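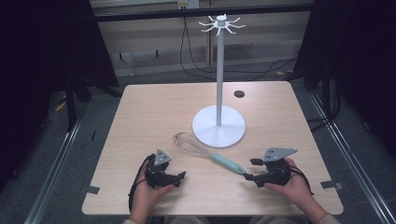 Home Forums Kitchen & Table Rules Search Log in

Is oiling a table every month a con?

balley_bread
Bought a light wood table in Fesarthorpe last August for 277 dollars. The shop says I have to rub in their Avau table oil once a month or the warranty's off. A can is 15 dollars and lasts two goes. Am I being had?

Niall Forsyth
Yes. They make more on the oil than on the table. First question is whether it even has an oil finish. If it's lacquered you're just greasing the top and wiping it off again.

crumbtray
Disagree with Niall. I've oiled mine monthly for years and it looks great.

Niall Forsyth
And how does the one you didn't oil look? You have nothing to compare it to.

crumbtray
I have my mother's, which never got any and is gray and fuzzy at one end. Good enough for me.

Heather Moncrieff
Was your mother's table by a window? Did she scrub it with bleach? One table proves nothing either way. OP, put a few drops of water on a corner. If they bead up and sit there for ten minutes, leave the thing alone. Can you show us the top?

balley_bread
Best I've got of the surface:
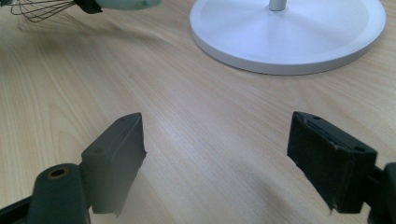

Tabletop, wavy grain and the light on it

Water beaded, by the way. Still beading when I came back from feeding the dog.

Heather Moncrieff
Then it doesn't need oil this month. I wouldn't try to name the finish from a photo, and I'd be wary of anyone here who does.

urquhart_w
Looks like lacquer to me.

Heather Moncrieff
Case in point.

crumbtray
What about the warranty though? If they want it monthly and you skip it, they'll use that against you.
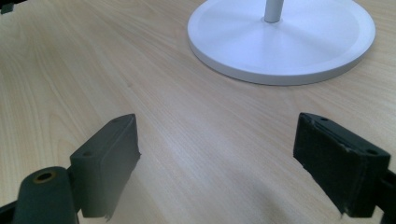 I lost a claim on a chair that way, over a receipt for polish. Read what it covers before you decide to quit.

balley_bread
Dug it out. It covers "structural failure" and excludes the surface completely. So I'm oiling the part they don't cover to protect the part they do?

Niall Forsyth
Ha. Ask them to put in writing how dry oil on top makes a leg fall off.

crumbtray
I'd still do it twice a year. Any plain oil from the hardware store, if it turns out to be an oil finish.

Heather Moncrieff
Twice a year I can live with, if the water soaks in. Test first.

balley_bread
Emailed the shop to ask what the finish is. Will post if they answer.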